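Re: [Cavgate-makers] Wooden top for the blue table, and the block shapes

On Sun 14 June, a member of the Munasinghe workshop wrote:
> Before we order more timber, can someone tell me if the board
> on the blue table is fixed or only laid on top? I would like to
> use it for sorting the coloured shapes with my group. Also, is
> the surface good enough, or must it be sanded again?

Hello all,

It is fixed. There are screws near the front corners, so please do not try to lift it. If you need the holes of the blue top for clamps, use the strip in front of the board or the sides, where they remain free.

About the surface: I find it good. The wood is pale and the grain shows quite strongly, but the coloured shapes are still easy to see against it. I would not paint it. There are seams between the planks — I passed my finger over them and felt no step, so small pieces should slide well.

For the shapes, I suggest we keep to eight at one time. With more than this the board becomes crowded and the younger ones start to build towers instead of sorting.

The quotation from Skandetti was 171 for a second board of the same size, without delivery. I have not answered them yet. If your group prefers to wait until August, please write it to the list and I will ask them to hold the price.

With kind regards from the Zesidico side

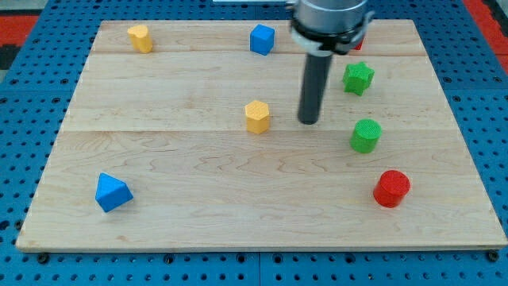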